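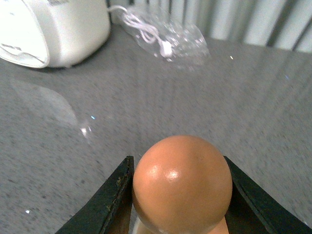

How many demonstrations do you need before you start training?

We start at 200 for a single task. That is enough to see whether the setup works. The egg task in the Skeno collection now stands at 1554, and we still add to it when a weak spot turns up.

Who does the teleoperation?

Three operators: Jericho Galang, Efren Tolentino and Amado Espiritu. Each one records 40 demonstrations in a session and then swaps out. Tired hands make jerky motion, and the model copies it.

Why eggs?

They are a good test of grip. Squeeze too hard and the shell goes, too little and it slips. Brown eggs also stand out well against a gray counter – we have had more trouble with white ones on white plates.

Do you clear the counter first?

No. We leave a blender at the back, with its cord still in a plastic bag, and the egg box open where people would leave it open. A policy trained on a bare counter tends to get lost in a real kitchen.

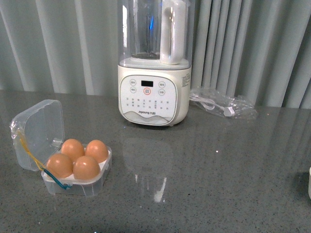

What counts as a bad demonstration?

Anything where a camera stream drops, where the operator stops for more than 13 seconds, or where an egg is let go above the surface. Recoveries are kept. If the first grasp misses and the second one is good, we mark it as a recovery and it goes into the set.

How are episodes labeled?

Each one gets a short written instruction, such as "put the egg on the plate", plus a start and end mark for every grasp. Virgilio Dizon checks the marks the next morning. The labeling tool is Ririco, which we wrote ourselves.

Do you change the layout between episodes?

Yes, a little each time. The plate moves, and so does the number of eggs on it. We record approaches to one egg with others lying right against it, and those are the hard ones: the fingers have to open wide enough to go around a shell without nudging its neighbor.

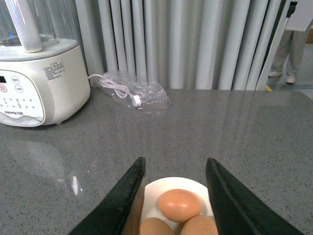 For those we ask the operator to slow down over the last few inches and pick the egg with the most room on both sides. If none has room, end the episode and reset.

Can I get the data?

Write to Amrit McKinnon at the Grimelgate office and say which task you want. The wrist and head streams come as separate files.

Last updated 6 February 2025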